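Table Tennis Night Is Back at Nulville Hall

We're on again, starting 27th April, and I couldn't be happier! Tiago Carrilho has talked the hall into giving us the back room every week, so bring your paddle, your indoor shoes and a friend who thinks they can't play (they can).

A word about cases. We ended last season with a whole shelf of look-alike covers, and Asif Ghumman went home twice with the wrong paddle. So please, hang something on yours! A key ring through the zipper is plenty, and the sillier the better. My own vote goes to small stuffed toys – soft, easy to spot from across the room, and they don't rattle in your bag. A red case with a fuzzy white plush clipped to it is going to find its way home every time.

Balls do tend to wander too, so a case with a front pocket or a bit of mesh on the side is a lovely thing to have if you're shopping for a new one. Doors open at 7, beginners get the first half hour, and Khokhar Bakery is sending over the cinnamon rolls again. See you at the tables! 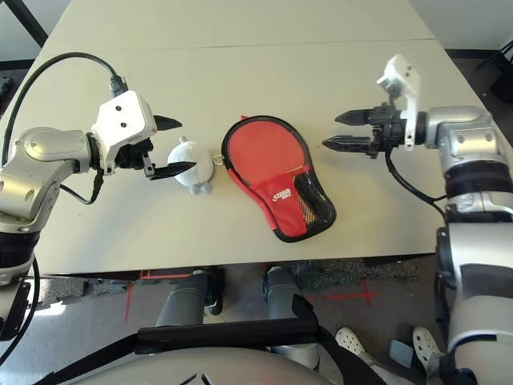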